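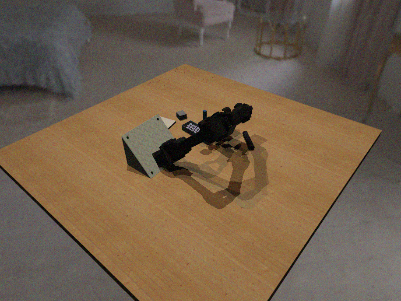 Can a robot arm tidy a desk, dust a keyboard or type in a PIN for you yet? I get asked this a lot, and the best way I know to answer it is to try one chore yourself in a simulator, where a dropped object costs you nothing and you can start again in a second. You don't need much furniture. A bare wooden table with an arm bolted to a wedge-shaped block and a few small things near it (a cube, a black keypad, a slim cylinder) is already plenty to get stuck into, and the overlapping shadows give the vision side something to chew on.

The chore for this tutorial is pressing keys with a stick. It sounds silly until you think how many jobs at home come down to it: the microwave, the washing machine, the alarm panel by the door. On a shop floor it's the label printer and the lift. If a machine can hold something long and thin and put the end where you asked, a lot opens up!

What you need

A copy of Stistum, the simulator I use on all the Fleslow pages, and the Cokix planner to go with it. A computer with a decent graphics card. An evening.

Step 1. Build the table first

Load the room, then the table, then the arm. Let everything settle before you add small objects, or they'll start the run half sunk into the wood. Leave the room dim and cluttered at the edges if it comes that way. A kitchen is never a white box, and I'd much prefer to find out early that a curtain confuses the camera.

Step 2. Choose something with keys

Any panel with a grid will do, and letters are handy because you can read from the render where the tip has got to. Fix it to the table for your first session. A panel that slides when you push it is a separate chore, and a mean one.

Step 3. Get the stick into the gripper

Most first attempts go wrong at this point. Set the closing force low and raise it until the stick stops turning when the tip touches something. Grip it too near the end and every small wobble at the wrist becomes a large one at the tip. Grip it too near the tip and the fingers hide the keys.

Step 4. Line up over a key, then come down

Split the move in two. Go sideways well above the panel, stop, then go down slowly. Look from the wrist as well as from the room. From the wrist, the letters can end up sideways and squashed together at the far end, and a thick dark rod covers a good part of what you want to read, so do the fine aiming at the narrow tip and let the side camera judge the height.

Step 5. Run it again and again

One good press tells you very little. I ran 400 presses overnight, moving the panel a touch each time, and 141 landed on the wrong key. Most of those were the neighbour of the right one, so it wasn't lost, only sloppy. Letting the arm pause for 2 seconds before coming down helped more than any clever setting I tried. Save the failed runs and watch at least 5 of them right through at normal speed. You'll learn more from those than from the score.

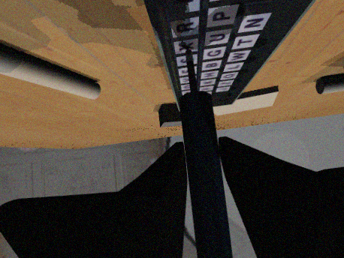
Delphine Doucet wrote in after the first version of this page to say that a simulated key never sticks, never has jam on it and never needs a second push, and that she'd believe in household robots when one could manage her mother's cooker. Fair enough! Her point about the second push has gone straight into my own runs: after each press the program now checks whether the key went down, and tries once more if it didn't. You can add the same check in Cokix under retries.

So, can they do it yet? Pressing keys on a panel that stays put, in light you've chosen, nearly. Finding the stick in a drawer, picking it up the right way round and then dealing with a cooker it has never met, no, and I'd be wary of any clip that says otherwise without showing you the misses. But the gap is fun to work in, and you can get to the interesting part of it in one evening.

If your tip drifts

Check the mount before you touch the planner. On the Phelan arm model the base can load with its tilt set to zero, and then every target is off by the same amount in the same direction. Set the tilt to match the block, save, reload.

Next page: opening a drawer with the same arm.

Last updated June 17, 2025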